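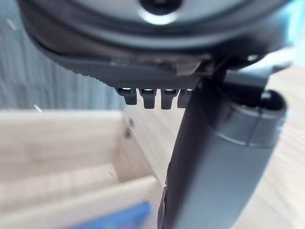

The wrist camera's view during a collection run at Painemal, with the wooden box at lower left.

The Long Wait for a Robot That Can Empty a Box

The pitch for learned robotics has become so familiar that people in the business recite it with their eyes half closed. Stop programming the machine. Show it what you want, show it again, keep showing it, and at some point it will work out the rest. I have heard this from founders, from investors and once from a man selling conveyor belts. What I hadn't done until June was sit in a room while the showing took place.

The room belongs to Painemal, a small outfit on the second floor of a former print shop in Canthorpe. It collects demonstrations and sells them to companies that train robot controllers. An operator holds a pair of handles, the arm copies the movement, and the whole thing is recorded: joint positions, grip force, and video from a camera down at the gripper. One go at the task is called an episode. The project I watched was named Gorkorach, and its goal was to teach an arm to take objects out of a wooden box and set them on a table.

It is slow. An operator lines up the arm, lowers it, misses, backs off, lowers it again. Then somebody puts the object back and the operator starts over. The company had asked for 2,000 usable episodes. On the day I visited, the team recorded 121, and by evening 23 of those had been thrown out. Some had dropped objects. Others were rejected for hesitation, meaning that the operator stopped to think and the robot might learn to stop and think too, without the thinking.

That last category bothered me more than it bothered them. If you cut every pause and every fumble, what's left is a record of people who already know where everything is. A robot raised on that has seen very little trouble. Painemal does keep some recoveries, where a bad grab is followed by a good one, but the rules for which ones to keep ran to half a page and were changed twice during the week. I asked who decides. The customer, mostly, by email.

Then there is the camera. From the wrist, a good part of the picture is the robot itself: dark gray housing, mounting plate, a thick finger running down through the middle of things. The job goes on in what is left over. Engineers will tell you this is fine, even useful, as the hardware always sits in the same spot and the system can learn to look past it. Maybe so. It can also learn to lean on things that won't be there later, like the grain of one tabletop or the light from one side of one room. Gorkorach used 3 boxes, all bought from the same store.

I raised this with the staff and got a fair answer. Variety costs money. Each new table or lamp means setting up again, checking the calibration again and explaining to the customer why the week's total is down. Customers pay by the episode, so the total is what gets protected. You can hardly blame a small company for making what it's paid to make.

You can blame the people quoting the numbers, though. Trarska, which bought the Gorkorach recordings, put out a brochure this fall promising "general picking skills learned from real-world data." The world in question is a rented room in Canthorpe. When I asked how the trained system did with a box of another size, I was told that testing was under way. When I asked whether I could watch some of that testing, I was told it was a busy quarter.

None of this makes the method a fraud. I saw an earlier version of the controller run without anyone at the handles, and when it got hold of something it moved with an ease that I've never seen from a hand-coded arm. It also spent one whole attempt closing its grip on air next to the object, lifting, carrying nothing to the table and letting go with great care. The operators watched it and went back to recording.

They'd finished the order by the end of the month. A second one has come in, for the same task, with the box moved to the other side of the table.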